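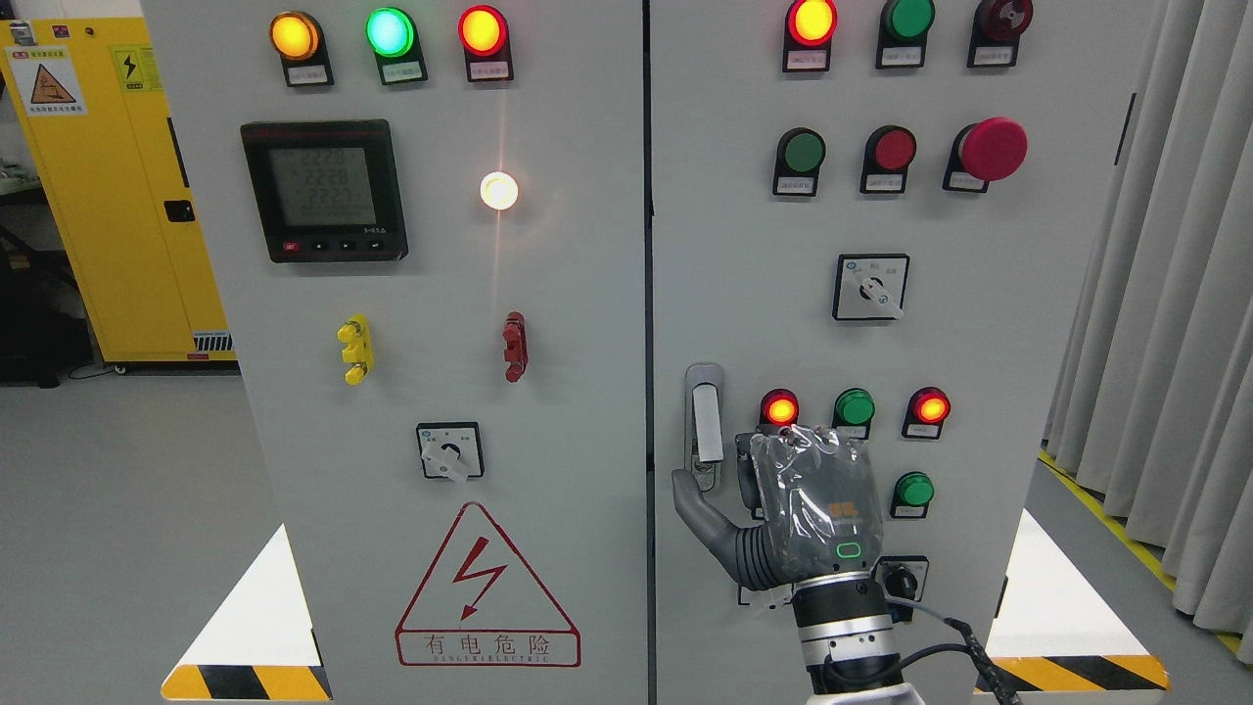
Chapter 7. Chores, Shifts and Machines

Start with the question everybody asks first. Can a machine do the small jobs yet – fold, wipe, fetch, open a door, press the right button? Short version: some of them, slowly, in rooms it knows. This chapter is the longer version. Read section 7.2 before the lab, not after.

Two cases run through the whole chapter. Gruvisora, a home trial with 76 chores on its list. And Olaniyan, a switchgear shop, 200 staff, night shift included. Different floors, same trouble. Hands. 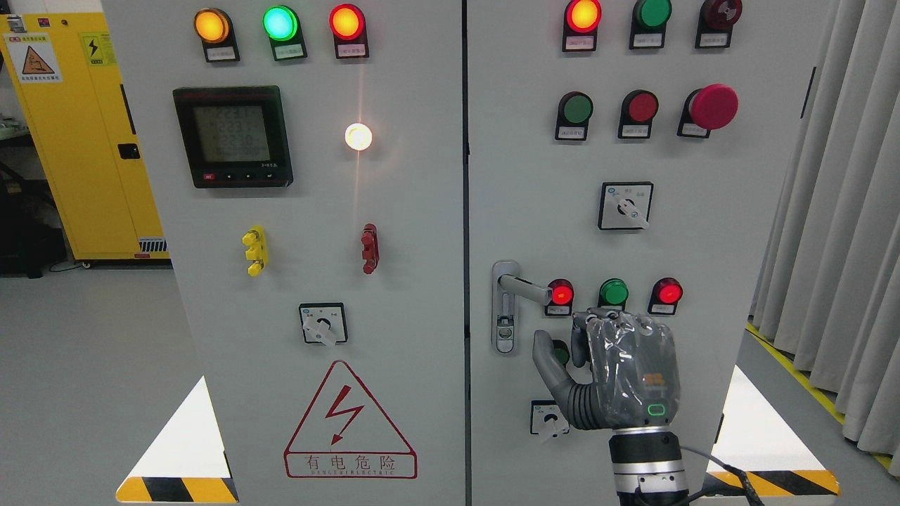 Is pushing a button easier for a robot than folding a towel?

Usually, becuase a button stays where it was put and a towel changes shape every time it is touched.

Keep that pair in mind. Stiff things, soft things. Most shop-floor work is stiff, most housework is soft or a mix, and the tables in 7.3 are split that way.

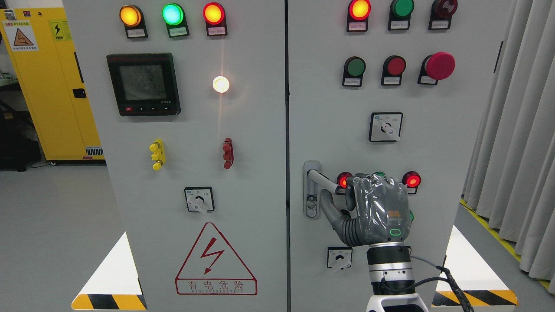
Now the numbers. Olaniyan logged 1,944 attempts at routine panel tasks in one January. A person had to step in on 163 of them. Sounds good untill you ask how long each one took – see Table 7.1. Gruvisora did worse on laundry, better on dishes. Nothing on stairs at all.

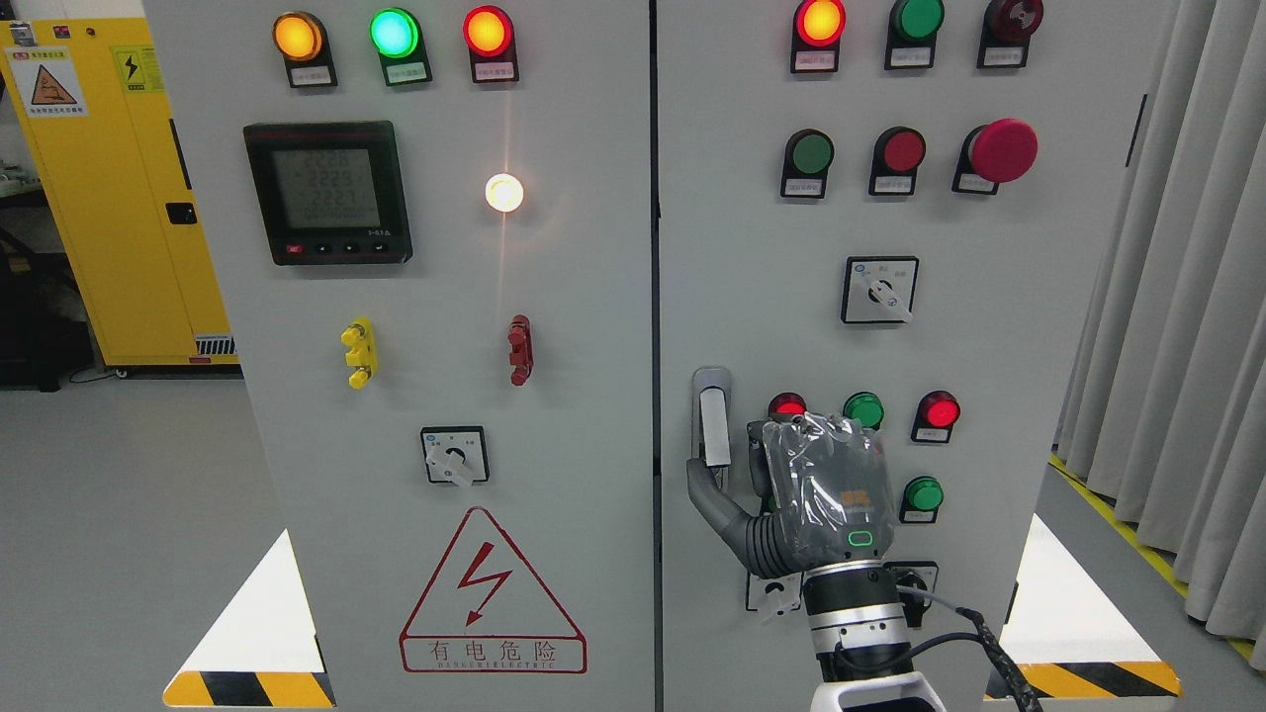 Reach is the part students skip. An arm can be strong and exact and still have no good way in, so plan the approach first, then the grip. On a control cabinet door the targets sit close together: lamps, rotary switches, a vertical handle near the seam. With the thumb tip against the lower end of that handle, the wrist already hides part of a small rotary switch. Exercise 4 comes back to this. Bring graph paper.

Key terms for 7.1: reach, grip, step-in rate, stiff task, soft task. The Flultis worksheet goes with them, pages 1 and 2 only.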